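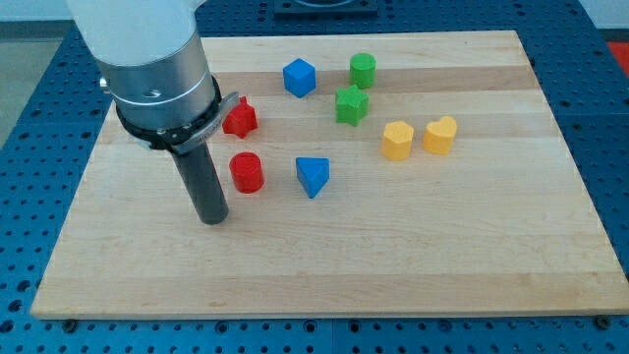 Projects > Ambrose Workshop > Student Reports > Sorting Blocks

Search reports Go

Tuesday, October 22, 2024
By Delphine Lindgren

Do colored blocks teach shape, or only color? The Plesach booklet claims that mixed wooden blocks "build shape sense" in young children. I doubted that when I chose the topic in August, and I still do.

I used stars, cylinders and cubes on a plain maple board. Each child had 90 seconds to put together the ones that belonged together, with no hint about what "belonged" meant. We ran 60 trials. In all but 6 the child went by color first. A red star went with a red cylinder, and the green star went with the green cylinder, even when another star was closer.

The booklet would call this a stage. Maybe – but it gives no source, and its own test used unpainted blocks, so it can't say much about painted ones.

My trials have problems too. The board's pale stripes may have worked as lanes for some children, and I didn't turn it to check. I would repeat the whole thing in one color before believing either of us.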